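Kurzgeschichte, Stand der Dinge

22.10.2018

Schnell ein Lebenszeichen, bevor ich wieder verschwinde. Muss gleich los, Tippfehler bitte überlesen.

Also. Die Geschichte. Die mit dem Fährmann, von der ich im Juli schon mal kurz was geschrieben hatte. Sie lebt noch. Sie ist sogar fast fertig, was bei mir heißt: Der Anfang steht, der Schluss steht, und dazwischen liegt ein Loch mit Stichworten drin.

Für alle, die neu hier sind: Arkus fährt seit ewigen Zeiten die letzte Fähre des Tages über den Fluss nach Fakiditz. Eines Abends steht eine Frau am Anleger, die behauptet, sie sei gestern schon mit ihm rübergefahren. Er weiß, dass er gestern nicht gefahren ist. Hochwasser. Mehr passiert erst mal nicht. Mehr sollte eigentlich auch nicht passieren, aber dann kam der Bruder dazu, und dann der Hund vom Bruder, und auf einmal hatte ich 75 Seiten Notizen für einen Text, der 2.000 Wörter lang sein darf.

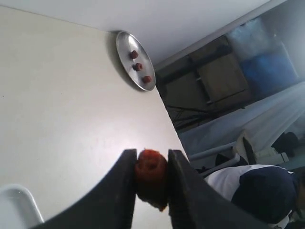 2.000 Wörter, so steht es in der Ausschreibung von der Nistel. Das ist eine kleine Literaturzeitschrift, kommt zweimal im Jahr, kaum einer kennt sie, ich lese sie seit dem Studium. Thema diesmal: Übergänge. Fährmann, Übergang, ja ja, ich weiß. Die Geschichte war aber zuerst da!! Ich hab sie nicht passend gemacht. Höchstens ein bisschen am Titel.

Gestern Abend dann Lesekreis im Đinh, hinten am langen Tisch. Wir waren zu sechst. Ich hab die ersten Seiten vorgelesen, viel zu schnell, wie immer, und dann kam erst mal gar nichts. Jemand hat umgerührt. Dann hat Ngân Khúc gefragt, warum der Hund einen Namen hat und die Frau nicht.

Tja.

Ich hatte mir da was überlegt, wirklich. Die Frau soll fremd bleiben, man soll sie nur durch Arkus sehen, und der fragt halt nicht nach Namen. Klang in meinem Kopf sehr gut. Laut ausgesprochen klang es nach Ausrede. Den Hund hab ich noch auf dem Heimweg im Bus gestrichen, mit dem Kugelschreiber, quer über drei Absätze. Hat weh getan, der Hund war lustig.

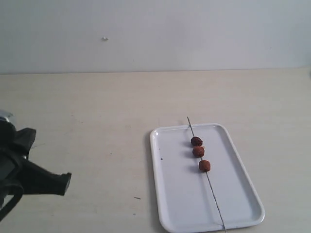 Was noch alles raus muss

Der Bruder wackelt. Er hat genau eine gute Szene, die mit dem Seil, und in der redet er zu viel. Wenn ich ihn rausnehme, muss jemand anders das Seil werfen. Könnte die Frau machen. Dann wäre sie auf einmal nicht mehr so durchsichtig, und Ngân wäre vielleicht zufrieden. Oder das Seil bleibt liegen. Darüber denke ich nach, seit ich heute früh aufgestanden bin.

Das Wetter. Bei mir regnet es in jeder Geschichte, ist mir beim Vorlesen aufgefalen, in der vom letzten Jahr auch und in der davor sowieso. Regen auf dem Dach, Regen im Kragen, Regen auf dem Wasser. Hab jetzt probiert, ob der Anfang auch bei trockener Kälte geht. Geht. Der erste Satz ist sogar kürzer geworden:

"Als Arkus die Kette löste, stand sie schon auf dem Steg."

Vorher waren das vier Zeilen mit Nebel und Nässe und einem Vergleich mit einem alten Mantel. Den Mantel hebe ich auf, der kommt irgendwann woanders rein.

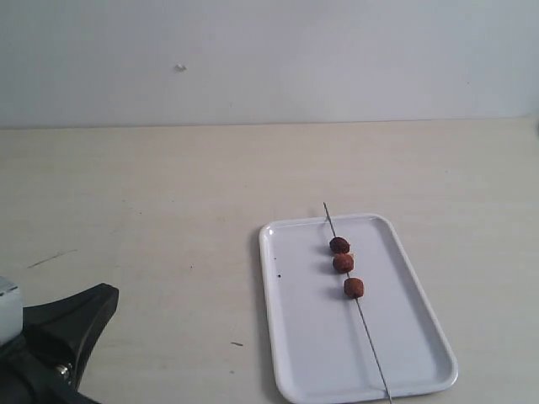 Dann die Rückblende. Alle im Kreis mochten die Rückblende, nur ich nicht mehr. Sie erklärt, warum er überhaupt Fährmann geworden ist, sein Vater, das Boot, die Sache mit dem Eis. Schön geschrieben, glaub ich. Aber während man das liest, steht die Frau die ganze Zeit am Geländer und wartet, dass ich mit ihr weitermache. Zwei Seiten lang! Vielleicht ein Satz daraus, beim Anlegen, nebenbei. Muss ich ausprobieren.

Zum Schreiben komme ich gerade so: 90 Minuten am Morgen, Telefon im Flur, Küchenuhr an. Danach Arbeit, danach bin ich zu nichts mehr zu gebrauchen. Letzte Woche hat das an vier Tagen geklappt, am fünften hab ich die Küchenuhr gestellt und bin sitzend eingeschlafen. Zählt trotzdem.

Nachmittags schreibe ich übrigens nur Müll, fällt mir auf. Lauter Sätze mit "irgendwie". Morgens streich ich die dann wieder. Auch eine Methode.
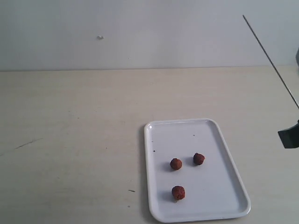 Zum Schluss der Geschichte haben einige in den Kommentaren gefragt. Nein, sie ist kein Geist. Bitte nicht. Oder jedenfalls sag ich es nicht. Im Moment endet es damit, dass sie drüben aussteigt und ihm das Fahrgeld für zwei Fahrten in die Hand zählt. Das wollte der Lesekreis so behalten, fünf zu null, ich hab mich enthalten. Mir fehlt da noch ein Blick oder eine Bewegung von ihm. Er kann ja nicht nur dastehen mit den Münzen. Oder doch?

Wer testlesen mag, bitte kurz schreiben, ich schick die Fassung ohne Hund rum, sobald die Sache mit dem Seil geklärt ist. Ehrliche Meinung, gern auch gemein. Nur nichts über Kommas, die mach ich ganz am Ende.

So, Bus. Bis bald - und danke für die lieben Mails zum letzten Eintrag, ich antworte noch, versprochen.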